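Toy Sorting Morning Comes to Kurtuluş Hall

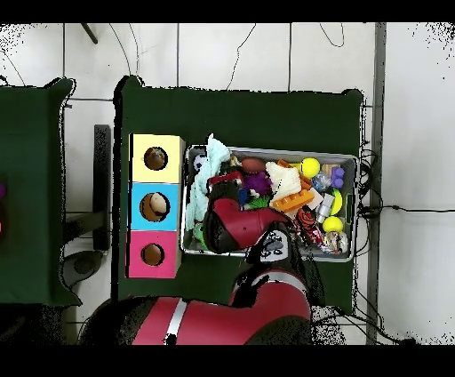
Do you have to sign up before you bring toys in?
Just turn up on Monday between nine and noon with whatever you've got, and somebody will find you a spot at a table.

I stopped by the Urovgate toy library last week thinking I'd stay ten minutes and ended up there until lunch (my own fault, I started sorting and couldn't stop!). The library is moving its whole collection into the Kurtuluş Hall this September, and before anything goes on a shelf it all has to be gone through. That's 3,000 toys, according to Hala Salameh, who runs the place and has clearly been dreaming about them at night.

The method is wonderfully simple. Everything gets tipped into a big shallow tray first, so you get soccer balls and plush and toy broccoli all jumbled up together, and then it goes into colored boxes with a round hole in the top. Yellow, blue and pink, so even the little kids can help. My neighbor's boy spent a very long time deciding where a bunch of purple grapes belonged, and I wasn't much use to him, because is that food or is that a ball? We went with food.

"Play food is the worst, people lend it out and it comes home with half a salad missing," Hala told me. She'd like donations of it, by the way, vegetables especially.

Tamás Deák built the new shelving, which fills 18 feet of the back wall and smells great. He's also fixing up a corner where families can try things out before they borrow them. Membership stays at $3 a month, and you can take home three toys at a time, same as before.

What they don't need is more stuffed animals. They have so many! Puzzles are fine if you've checked the pieces, and building bricks are always welcome in any color or size.

Parking is behind the hall, on the Zuvdale Road side. The front door sticks, so give it a good push.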